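**10 September 2024 – Livach team notebook, bin packing task**

Good session! We finally got onto the task we picked for the November club demo: two arms, one clear bin, a long strip of tan cloth that has to be handled along with everything else. The soft stuff scares me more than the bin does, and I can't wait to get into it. Both arms came up on the first try after the new Vendetti config, so we went straight to work.
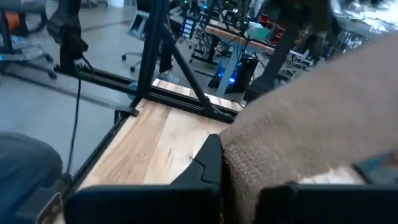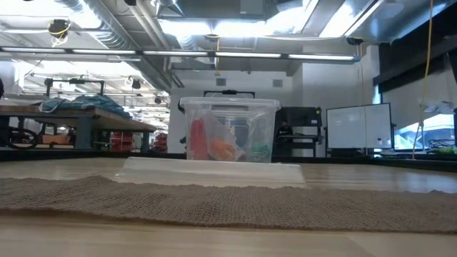
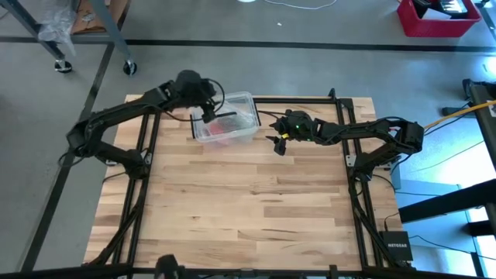
Yupin Phetsri read my plan and thinks I'm moving too fast on the cloth. Her view is that we should freeze the bin position until the left arm is boringly reliable, and only then let the cloth start anywhere we like. She also wants every failed run kept, with a note on which arm gave up first. "You'll want those later," she wrote in the margin, underlined twice.

OK, fair. So the plan changes a bit:

- target is 40 clean runs with the bin in one spot
- we have 23 so far, bad ones go in their own folder
- cloth starts flat and straight until we hit 40
- 2 people at the table per session, one driving, one on the stop button

Things I learned driving:

Slow down before closing on fabric. If I come in fast the tip pushes the edge away and I end up chasing it. Coming in low and a little sideways feels so much better – I got the hang of it near the end and didn't want to hand over the controls.

The clear plastic worries me for the vision side. Decha Jaidee wants to try the Bezerra model on it anyway, and I'm all for it. If it can't find the rim we could put tape on the corners, but I'd love to see it work without.

Still open: right arm feels a hair behind the left when I move both together. Could be the cable routing, could be me. Check the Flistwood logs before next session and compare timestamps.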